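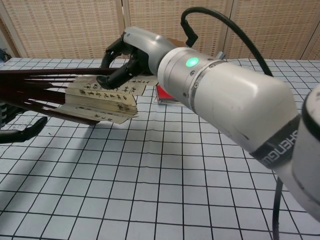
4.2 Handling thin and folding objects

The Zornudov hand kit is sold by Grorkix as a complete set for two-armed bench work. It includes a pair of multi-fingered hands, the wrist adaptors, cables, and a licence for the Eshun control software. The supplier's leaflet says the kit is suitable for "everyday objects", but gives no list of what was tried. We therefore chose our own objects and kept the hands on the settings they arrived with, apart from the grip limit, which we lowered for anything made of paper.

Most of the objects in Section 4.1 were rigid and kept their shape once held. The folding fan was included as a harder case. Its ribs are slender and slide over one another, and the paper leaf creases if it is pressed in the wrong place. A good grip has to close on the ribs near the pivot and leave the leaf free. Figure 4 shows a fan held in this way, with the leaf partly open and the second hand close by. The grid on the tabletop was used to set the starting position of each object.

We ran 164 trials with the kit in total, of which 30 used the fan. A trial was counted as a success if the fan was lifted, opened by the second hand and put down again without the operator stepping in. By this measure 29 of the fan trials were attempted in full; the remaining one was stopped when the software lost contact with the left hand, and it is left out of the results below.

Of the full attempts, 5 failed. In most of these the first hand had closed too far along the ribs, so that the outer rib was trapped and the second hand had nothing it could move. Lowering the grip limit further did not help — the fan then turned in the fingers as soon as it was pulled. Moving the grasp point closer to the pivot did help, and we would advise other users to set it by hand before the first run. The default point suggested by Eshun is the middle of the object, and this is a poor choice for a fan.

Two matters outside the trials affected our view of the kit. The first is cabling. The cables supplied are long enough for the full reach of the arm, but this leaves a good deal of slack when the arm is folded in, and the operator must check that it stays clear of the work. The second is the time needed to change a setting. Eshun has to be restarted after every change to the grip limit, and the hands then go back to their home position. Over a day at the Goltent laboratory this took up more time than the trials did. Grorkix told us in September that a later version would remove the restart, but we had not received it when this section was written.

For users who mainly handle boxes, tins and tools, neither point is likely to matter much. For paper and cloth, where the limit is changed often, the restart is the main drawback of the kit — more so than the hands themselves, which gave us no mechanical trouble. Results for cloth are given in Section 4.3.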